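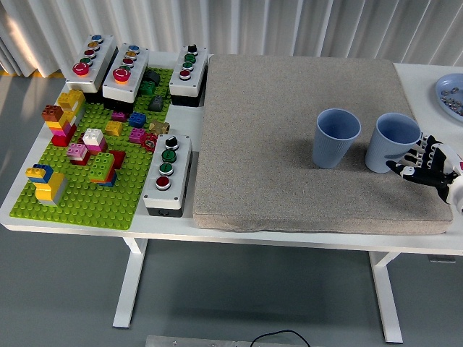
Erasto Langat wrote to me after my November post to object that I had described the growth of ice crystals as though water molecules simply fell into place one after another. The greater part of them, he pointed out, arrive at the surface and leave again, and a crystal grows only when arrivals exceed departures. He is correct, and I should like to set the matter out more carefully.

At the surface of a crystal, molecules are held less firmly than those in the interior, having fewer neighbours to bond with. A molecule that lands on a flat face may wander for a short distance before it escapes. If it reaches a step, where a new layer has already begun, it finds more neighbours and is more likely to remain. Growth therefore proceeds largely along the edges of steps, and a perfectly flat face may grow very slowly indeed.

The question of how the first steps arise was for many years a difficult one. Part of the answer lies in faults within the crystal. A screw dislocation produces a step which winds round upon itself as it grows and so is never used up. The spirals that result can be seen on many crystals under a suitable microscope.

I have been repeating a modest version of this work at home, using alum in place of ice. The solution is kept in a glass jar in the Kuipers cabinet, which holds its temperature tolerably well, and I record the mass of the seed crystal each morning. On Thursday, December 9, 2021 it stood at 723 milligrams. A second seed, suspended in a jar without a lid, had reached 939 milligrams by the same date, but it was cloudy and had acquired several small companions. Faster evaporation produces a larger crystal and, in my experience, a poorer one.

Mr Langat also asked whether the thread affects the result. It does, to the extent that rough cotton offers many places for unwanted crystals to begin. I have changed to fine nylon and shall report on the difference when both jars have been refilled. Readers who wish to compare their own figures are asked to state the room temperature and whether the jar was covered.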